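November, kitchen, evening

Started on the wall cupboards after the dishes were done. The plan from last night was to do the left side first and leave the drawers for another day, and I kept to it.

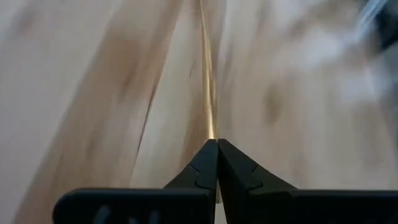 The left cupboard has three shelves on pegs. The middle one had been sagging since summer, so I took everything off it before touching the pegs. Two of the four were the short replacements Alby Fairweather gave me when we moved in, and they sit a couple of millimeters shy of the full depth. Swapped them for the longer ones from the Felten pack. The shelf now reads level across the front and very slightly low at the back left, where the hole itself is worn. Filled that with a matchstick and wood glue. It needs a night before it takes any weight.

Measured the gap between the middle and top shelves: 14 inches, more than anything we own needs. Moved the top shelf down two holes. That leaves space above it for the big roasting pan, which has been living on top of the refrigerator and rattling whenever the compressor starts.

Dry goods next. Decanted the rice and the lentils, labeled both on the lid and on the side. The Bramholm jars seal well but the lids are not interchangeable between the old set and the new set, even though the diameter is the same. The thread pitch is different. I have marked the old ones with a dot of paint underneath. Threw out one bag of barley flour, dated two years back, and a jar of something brown with no label. Ngaio thinks it was tamarind. Neither of us wanted to check.

Kitchen scale is off. I put the 200 gram weight on it three times and got 97 percent of the right value each time, so at least it is consistent. New battery made no difference. Will ask Cameron Maihi if his has a calibration mode, as it is the same Zirno model. Until then I am correcting by hand for bread.

Hinge on the right-hand door: tightened the upper screw a quarter turn, which closed the gap at the top but opened one at the bottom. Backed it off again. The adjustment has to be done on both hinges together, with someone holding the door, and Ngaio had gone up by then.

Still to do: the drawers, the shelf liner (6 feet should cover it, allowing for trimming), the door. Clem wants his casserole dish back and I have found it, second shelf, behind the colander – put it by the front door so it goes out in the morning.

Stopped at twenty past ten. Glue still tacky.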